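Gripper Test Operator (casual, 2 positions)
Votunstead — Home Handling Group
Location: Sinaga test flat and the Videtti Street workshop
Applications close: 30 July 2018
Reference: 2903

We are looking for two casual operators to help us compare grippers on a robot arm in an ordinary furnished home. The work runs for 19 weeks, with a possible extension after that. Shifts are four hours, mornings or afternoons, and you can do up to four a week.

About the project

The Odaleo trial compares two grippers and two wrist camera mounts on the same arm. Each combination is tried on household items that people leave on cabinets, benches and beds: bags, folded clothes, chargers, shoes, keys. We already have good results for boxes and bottles. Soft things with straps and handles are where the two grippers differ most, and that is where most of your time will go.

The trial is led by Trinidad Tan. Day-to-day supervision is by Efren Villanueva at the flat and Houda Metwally at the workshop.

What you will do

Set out items according to the run sheet and reset them after each attempt.
Guide the arm by hand controller for some runs, and start and stop the automatic runs.
Record each attempt as held, dropped, slipped or missed, with a short note if something odd happened.
Swap grippers and camera mounts between blocks and run the alignment check. We will teach you this. It takes most people a couple of shifts to get comfortable with it.
Check cables and fasteners at the start and end of each shift.
Label recordings and copy them to the workshop server.

There is a fair bit of repetition. A single item may be tried dozens of times in a shift with only small changes to where it sits or how the strap is lying. You will be on your feet for most of it, with a break in the middle.

What we need from you

Steady hands and patience with fiddly set-ups.
Clear written notes. Spelling doesn't matter much, but Houda has to be able to tell what happened.
Able to lift 19 kg with help.
Willing to follow the stop procedure every time, including when it slows things down.
Full working rights and a current driver's licence.

Experience with game controllers, camera gear, model making or bench work is useful. You don't need a degree and you don't need to write code. If you do write code, tell us, as there is some extra work on the logging scripts. 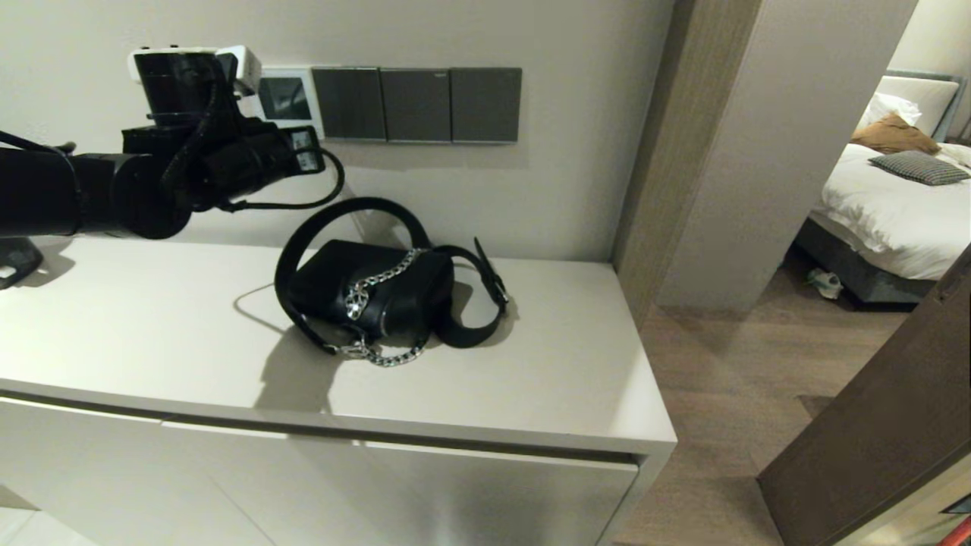

Gripper and camera module at the handbag station, cabinet top.

Pay and conditions

Casual hourly rate with loading, paid fortnightly. Training shifts are paid at the full rate. Travel between the flat and the workshop counts as work time if you do both in one day. Parking at Sinaga is limited — there is a bus stop at the corner and a bike rack behind the building.

The successful applicants will be asked to sign a confidentiality form covering the gripper designs. Shifts are recorded on video and your hands and voice may be in the recordings.

How to apply

Send a one-page resume and a few lines on why the work would suit you to Danilo Marquez, Votunstead, quoting the reference number. We don't need a formal cover letter. Shortlisted people will be invited to a paid two-hour trial at the workshop, where you will run one block of attempts with each gripper.

Questions about the equipment can go to Nestor Castillo in the workshop office. Those who miss out this time can ask to be kept on the list for the second round, which we expect to start in November.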